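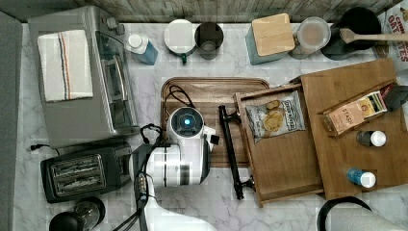
Landeck is a maker of small kitchen appliances, and this report looks at how the company earned and lost money over one financial year. We chose it because its product lines are easy to tell apart in the accounts. Countertop cooking is the largest group, and it covers the two kinds of machine found on many counters, a toaster oven with a glass door and control knobs and a plain two-slot toaster. The second group is food preparation, mostly blenders and grinders. The third is spare parts and repairs.

2021-10-20
By the Trilholm project group, Introduction to Business Accounting
8 min read

What we set out to do

The assignment asked each group to take one company, read its full-year results and explain the change in operating profit from the year before. We were also asked to compare the company with one competitor. We used Mokitz, which sells similar goods at lower prices and reports on the same calendar.

We worked from the annual reports of both companies, the notes to the accounts and the slides shown to investors. We did not speak to anyone at either company. All amounts are in thousands of dollars unless we say otherwise.

Sales

Landeck's sales went up in the first half of the year and then flattened. Most of the increase came from countertop cooking. The report puts this down to a new range of toaster ovens that went on sale in spring, and to stores restocking after a slow winter. Two-slot toasters sold in about the same numbers as before, but at a lower average price.

Food preparation did worse. Sales were down in every quarter, and the last quarter was the weakest. Parts and repairs grew a little from a small base.

Mokitz had a steadier year. Its sales rose by a small amount in each quarter and no single product group stood out.

Operating profit

Landeck reported an operating profit of 2,980 for the year. This was lower than the year before even though total sales were higher. We spent most of our time on this point, and found three costs that explain nearly all of the drop.

The first is freight. Shipping costs are included in cost of sales, and a note to the accounts shows them separately. They rose faster than sales in all four quarters. Toaster ovens are bulky for their price, so a shift toward them makes freight a larger share of each sale.

The second is warranty cost. The company set aside an extra 230 to cover returns of one blender model. The notes call this a one-time charge. We left it in when we compared the two years, but we also worked out the result without it. Profit was still down.

The third is the warehouse at Nutsugah, which opened in the third quarter. Rent and wages there were charged from the day it opened, but the old warehouse stayed in use until the end of the year. For those months the company was paying for both.

Profit by product group

The segment note gives operating profit for each group before head office costs. Countertop cooking made most of the profit. Food preparation made a loss for the full year – a small one in the first three quarters together and a larger one in the fourth, when the warranty charge was booked. Parts and repairs had the best margin but is too small to change the total much.

We first read the segment table as including head office costs and our early figures did not add up to the total. Anyone using the same report should check the footnote under the table.

Comparison with Mokitz

Mokitz had an operating margin of 8 percent against 5 percent for Landeck. Part of the gap comes from freight. Mokitz sells mainly smaller items and does not make a toaster oven at all. It also spends less on advertising compared to its sales.

On the other hand, Mokitz had more unsold stock at the end of the year than at the start, and Landeck had less. If Mokitz has to mark those goods down, the cost will show up in next year's results.

Limits of this report

We only compared two years, so we cannot say if the fall in margin is part of a longer trend. The two companies also group their products differently, and we had to move some of the Mokitz lines to match. Those changes are our own judgment and are listed in the appendix. Neither company gives unit sales by model, so what we say about average prices depends on the comments in the annual reports.

We did not look at cash flow or tax. Both were outside the assignment, although the cost of moving warehouses would probably be clearer in the cash flow statement.

Contact the project group through the course office | © 2021 Trilholm student projects | Back to top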